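Setting Up a House for Your Sixties and Seventies: Kitchen and Workshop Tips

Print this page | E-mail this page

By Eldana Asfaw
2019-06-13

I turned sixty-eight in the house at Hindton where I have lived for most of my married life. Over the past few years I have changed how I keep the kitchen and the shed, a bit at a time, usually after something annoyed me. These are the changes that stuck. None of them needs a builder.

Move things to between hip and shoulder

Anything you use every day should live between your hip and your shoulder. Go through the kitchen and take out whatever you used this week. That lot gets the good shelves. The preserving pan, the Christmas platters and the fish kettle can go up high or down low, and you can ask somebody younger to fetch them.

Heavy things go at bench height, even if they look untidy there. My cast iron pot lives on the stove. I used to put it away in the bottom cupboard after every wash, and getting it out again was the worst part of making soup.

Plates stacked more than 8 high are too heavy to lift in one go. Make two stacks.

Jars and lids

A wide rubber band around the lid gives enough grip for most jars. For a vacuum-sealed lid, slide the tip of a teaspoon under the rim and lever gently until you hear it pop. Running the lid under the hot tap for half a minute also works, but dry it well before you try to turn it.

Decant flour, rice and sugar into light containers with flip tops. Glass looks nicer and weighs too much. Write the contents and the use-by date on masking tape in thick black marker, in letters big enough to read without your glasses.
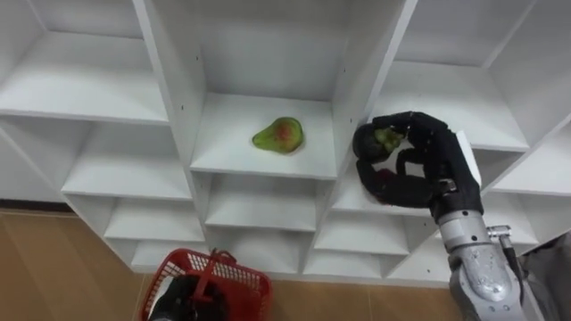 Go easy on how much you buy as well. I cooked for six for a long time and kept shopping that way after everyone had left. A 400 gram tin of tomatoes does me two meals. I freeze the other half flat in a bag with the date on it. Flat bags thaw quickly and stand up in the freezer drawer like files.

Light

Old eyes need more light. I put a stick-on battery light under the cupboard over the chopping board and another inside the pantry. Clean the covers on the ceiling lights twice a year. Mine were brown with dust and dead moths, and I had been thinking about seeing the optometrist.

If your bench is dark, chop onions on a white board and use a darker one for carrots and beetroot. A board the same colour as the bench is easy to misjudge.

Knives and peelers

A sharp knife takes less force and is less likely to slip. Have yours sharpened every September, or whenever a tomato starts to squash before it cuts. A damp tea towel folded under the board keeps it still. Swap a straight peeler for a Y-shaped one if your thumbs ache. Pipe insulation from the hardware shop, cut to length and pushed over the handle, makes any thin tool easier to hold. Take it off before you wash up.

The shed

Use the same hip-to-shoulder rule for tools. I hung mine on a board and drew around each one with a paint pen, so I can see what is missing before I lock up. Screws are sorted by length into old spice jars.

Raise the bench if you stoop at it. Mine came up 22 centimetres on hardwood blocks, bolted through the legs. Check it for wobble before you put a vice back on it. I keep a stool beside it and sit down for sanding.

Paint the edge of the shed step white or yellow. Keep hoses and leads off the path, and coil them on a hook as soon as you finish. If you work out there alone, carry your phone in a pocket with a button. A phone on the bench is no help if you are on the floor.

Write down what you know

Keep one exercise book with the odd facts of the house in it: where the water shuts off, which fuse runs the oven, the paint colours, who fixed the gutters. Mine has a plan of the septic tank my husband drew. My daughter in Stostside has photographed every page.

I put my recipes in the back, with proper amounts. "Enough flour" was no use to me when my own mother wrote it, and it took me years to get her flatbread right.

Do one shelf a week. If you start on the whole kitchen you will be sitting among saucepans at teatime with nowhere to eat.

Comments

Shewit Alemayehu: The pipe insulation works on walking sticks and garden trowels too. I tape the seam so it doesn't split.

Garrido: Can you say what size bolts you used to raise the bench? Mine has steel legs and I'm not sure blocks would hold.

Eldana Asfaw: M10, but my legs are timber. For steel I would ask for screw-in levelling feet at the hardware shop.

Postcode 3902: My mother is 81 and won't hear of moving the plates. I did the pantry light first and she let me do the rest after that.

Print this page | E-mail this page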